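Adow Starts Floor Trial at Ronulstead Housing Block

Housing operator Adow has begun a wear and cleaning trial of light wooden flooring in the kitchens of its Ronulstead block. The trial covers 15 apartments and is due to run until March. If the boards meet the operator's limits for staining and surface damage, the same floor will be laid in 200 further units now fitted with sheet vinyl.

The boards are supplied by Iletti and come with a factory-applied matte finish. They are laid as floating planks over a sound mat, with an expansion gap at the walls. In the trial apartments the planks run from the kitchen into the living area with no threshold strip. Adow asked for this layout after tenants at an earlier property reported that strips worked free under chair legs.

Total floor area in the trial is 3846 square feet. Measurements are taken at marked points near the sink, the stove and the main walkway. Gloss, dent depth and seam height are recorded at each point, and readings are repeated on the same boards every month. 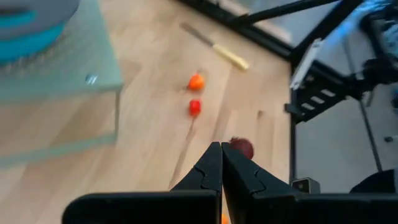 Food spills and dropped utensils account for most of the damage reports Adow receives from kitchens, according to Roswitha Auer, who manages the trial. Pigment from fruit and vegetables is checked separately from grease, as the two need different cleaners. Small pieces in strong reds and oranges are easy to spot against boards this light, and so is any color they leave in the grain. Knives are logged under a different heading. One with a thin steel blade and a pale yellow handle, like the one lying diagonally across the planks, would be entered as a point-impact item, with the blade tip and the handle end treated as separate contact points. Seams are inspected with a feeler gauge after each logged drop.

Cleaning in the trial units is limited to a damp microfiber mop and a neutral cleaner. Steam mops are excluded under the Iletti warranty. Spills are to be wiped up within 3 hours, and longer exposures must be noted on the log sheet kept in each kitchen.

Fotis Karagiannis of the flooring contractor Kokkinos said single boards can be replaced without lifting the whole floor, provided the damage is at least two rows from a wall. Replacing one board takes about an hour. Closer to the wall, the rows are taken up from the edge. Spare boards from the original batch are stored on site so that replacements match in tone.

Results will be sent to tenants in the block before any decision on the remaining units. Rents will not change during the trial.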